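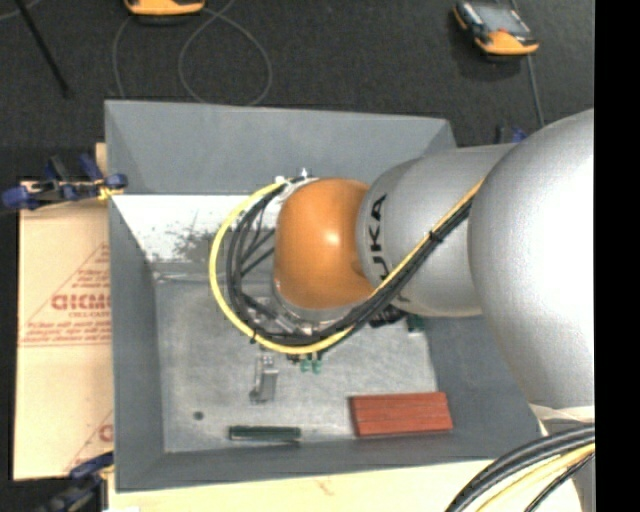 Grey open-topped bin with assorted objects on its floor.

Lanora Community Help
Storage and Handling > Bins and Containers

Scratched floor in a grey open bin - reline, repaint or leave alone?

Posted by Kha Đỗ, September 2021

I am responsible for the storage area of a small parts-sharing program and would appreciate advice on the care of our open-topped bins. The one shown with this post is typical. The walls are sloped and matte grey and remain presentable. The floor is a lighter, metallic grey and is scratched, with faint streaks and a thin crease across it near one corner.

Mixed items are placed in the bin throughout the day and are left spread across the floor until they are sorted. Our written procedure, last revised in April, states only that bins are to be "kept in good order". It does not say whether surface wear of this kind requires any action.

I would be grateful for guidance on the following points. Should the floor be lined, and if so, with what? Is a crease a reason to withdraw a bin from use? Is there an accepted method of cleaning a scratched surface without making the marks worse? The purchasing office has asked me for a recommendation before it orders any liners, and the order would cover 32 bins at a total cost of $498.

Flekbridge Stores Desk

Thank you for your enquiry. Surface scratches on a bin floor are ordinary wear and do not, of themselves, call for repair. We would advise against paint. It chips under regular use and the flakes end up among the contents, where they are a greater nuisance than the original marks.

The crease should be checked by hand. Empty the bin, wear gloves and pass a fingertip lightly along the full length of the line. If it is smooth, record it and inspect it again in two months. If there is a raised edge or any sign of a split, withdraw the bin until it has been repaired or replaced. Please also turn the bin over and examine the underside at the same spot - a crease caused by uneven support will often have a matching mark beneath it.

For cleaning, a soft cloth with warm water and a mild dish detergent is sufficient. Wipe along the scratches, rinse with a second cloth and dry the surface before the contents are returned. Scouring pads and abrasive powders should not be used.

As to liners, a cut-to-size rubber mat is suitable where small or delicate items are handled. The mat must lie flat and reach the base of each wall. With sloping walls, measure at the floor and not at the rim, or the mat will be too large and will curl at the sides. We recommend that you fit liners to two bins first and review the results before committing to the full order.

quezada_office

We just leave ours. Scratches do no harm. Put the money toward labels.

Clirkon Facilities Group

We agree in general with the response from the Flekbridge Stores Desk and wish to add a note on lining. A mat changes how items sit and slide, and those who sort the contents should be consulted before it is introduced. In our own stores, a thick mat was removed after a short period as washers and other flat pieces worked their way underneath it and were missed at stocktaking. A thinner mat was adopted in its place and remains in use.

A dark liner may also make dark items harder to see. A mid-grey or light colour is preferable where mixed goods are stored together.

With regard to your procedure, the phrase "kept in good order" could be replaced with a short inspection entry giving the bin number, the date, the condition of the floor and walls, and the initials of the person who carried out the check. Existing scratches may be entered once as known wear, so that later inspections deal only with new damage.

Kha Đỗ

My thanks to all who replied. I will recommend the two-bin trial with a thin, light-coloured mat and will hold the larger order for now. Could Clirkon Facilities Group advise whether the thinner mat was fixed down at the corners or simply laid in place?

Clirkon Facilities Group

It was laid in place. Fixing it would have made it difficult to lift for cleaning.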